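Search this list Search
Last updated: April
2 min read

Subject: Re: Re: Skalcombe handset, firmware 132 and the charging limit

Cherry Mae Maglaya wrote:
> I've had the Skalcombe for 12 weeks and since the update it stops
> charging at 80 percent, no matter what I set. The store told me to
> "let it learn my habits." My habits are that I need a phone after
> lunch. Is this the battery or the software? Hidero wants the whole
> phone mailed in before they'll say.

Cherry Mae,

It's the software. Mine did the same thing the morning after 132 went on. The setting moved. It used to be under Battery, where a person might look, and now it's under Wellness, between the bedtime reminder and the thing that scolds you about posture. Turn off "Adaptive care," restart, and charge overnight with the phone switched off.

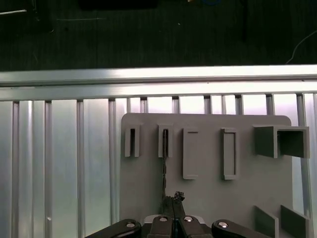
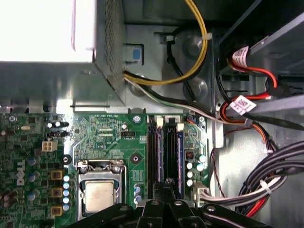

If it still quits at 80 after that, look at the cycle count before you mail anything. Dial screen, menu, Device health, then scroll past the ad for the Videro earbuds. Anything under 300 and the cell should be fine. Hidero quoted me a replacement at a price that would have bought most of a second phone, and then went quiet when I read them my number.

I wouldn't bother with the Mohmand battery case, by the way. It's sold as 3,000 mAh and may well be, but it weighs as much as a sandwich and covers the camera button.

Let us know what the count says. Mine was 132, same as the firmware, and I spent an evening convinced I was reading the wrong line.

Morfudd Craddock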